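Misance Community Help
Home > Laundry and Clothes > Sportswear

Red basketball shorts and a white and red top: wash together, and how to fold?

Posted by Debora Greco, 322 views

Hello all. My son started basketball with the Ostham juniors in September and now every week I have a sport bag full of red clothes. I am used to washing shirts and towels, so this shiny type of fabric is new for me.

My first problem is the color. The shorts are mostly red on the outside, with the letters BULLS printed along the leg, and there is a white lining inside. The other piece is red too, but it has a big part that is almost cream. I bought both second hand and the care labels were already cut out. I am afraid that the red will go into the light part. Can I put them in one machine?

My second problem is the folding. I do it on the sofa after the evening news and it never stays. I make the shorts flat, I turn around for the next piece, and they are open again. In the drawer it becomes one big ball. At the moment they lie in a heap.
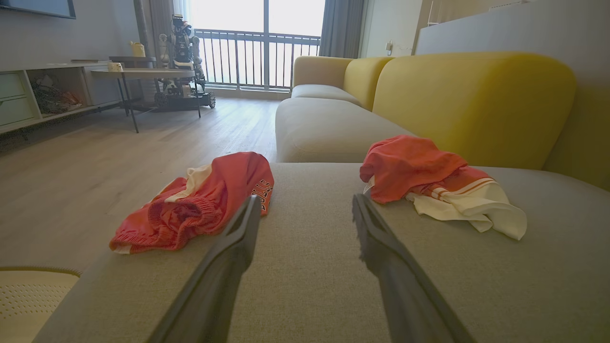
Replies (3)

mowat_laundry

Welcome Debora. I washed team clothes for my two boys for many years, so I try to answer both.

For the color, do a small test first. Take a white cloth, make it wet with warm water, and press it on the red part, on the inside where it is not seen. Hold it one minute. If the cloth stays white, wash everything together at 30 degrees with a liquid detergent for colors. If it becomes pink, wash the shorts alone two or three times and test again. Do the same test on the top, because it has red and light fabric in one piece and you cannot separate them.

Other things I learned with this kind of clothes:

Turn them inside out, so the printed letters do not rub on the drum.
Do not use fabric softener. The sweat smell stays longer with it.
Take them out when the machine stops. A wet red fabric that lies for hours on a white one is how I lost a good shirt.
No dryer. Hang the shorts from the waistband, in the shade.
Never put the iron on the letters.

For the folding, your sofa is too soft, I think. Use a table, or put a big book under the clothes. Put one leg of the shorts over the other, so the side stripes lie on each other. Push the pointed part of the middle seam inside, then you have a rectangle. Fold from the bottom to the waistband, two times. The elastic must be on top — it is heavier and keeps the rest down.

Gruvotel20

just roll them. works for me, i put an elastic band around

Debora Greco

Thank you both! I did the cloth test and it stayed white for the shorts and also for the top, so they went in together at 30 degrees. The light part did not change.

The folding with the big book is better, but I still have one doubt. When the shorts are in a heap like this, I lose time to find which side is the front. Do I begin from the waistband or from the white stripe on the side?
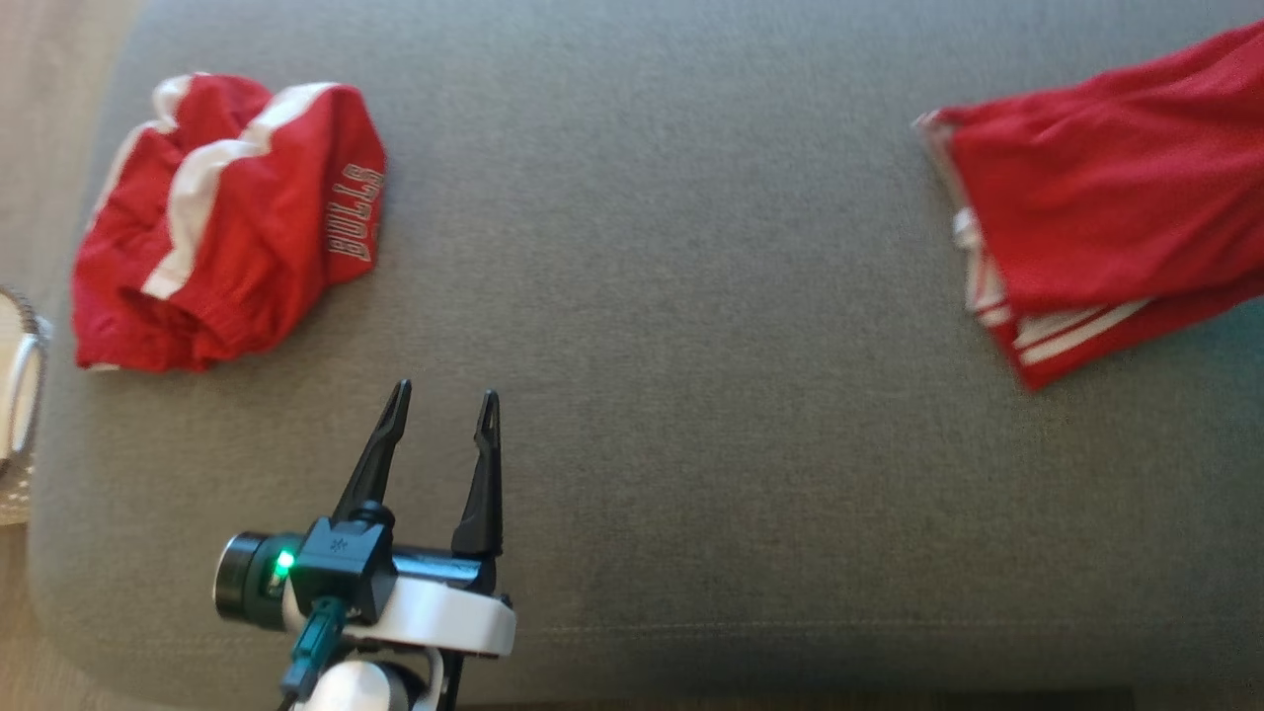 mowat_laundry

Begin always from the waistband. Take it with both hands and shake the shorts one time, so the legs fall down by themselves. If there is a cord, the cord is the front. If there is no cord, look at the middle seam: the back one is usually longer, because it needs space for sitting. After this you can look at the stripes to see if the legs are straight.

For the top, hold it at the shoulders and do the same shake. Lay it with the front down, fold the sides to the middle, and then fold it in half from the bottom. I keep the two pieces of one set together in the drawer, the shorts inside the top, and in the morning my boys took only one packet.

Rolling is also fine for the sport bag. In a drawer it was not good for me, the rolls opened when somebody searched for socks.

Debora Greco marked this topic as solved.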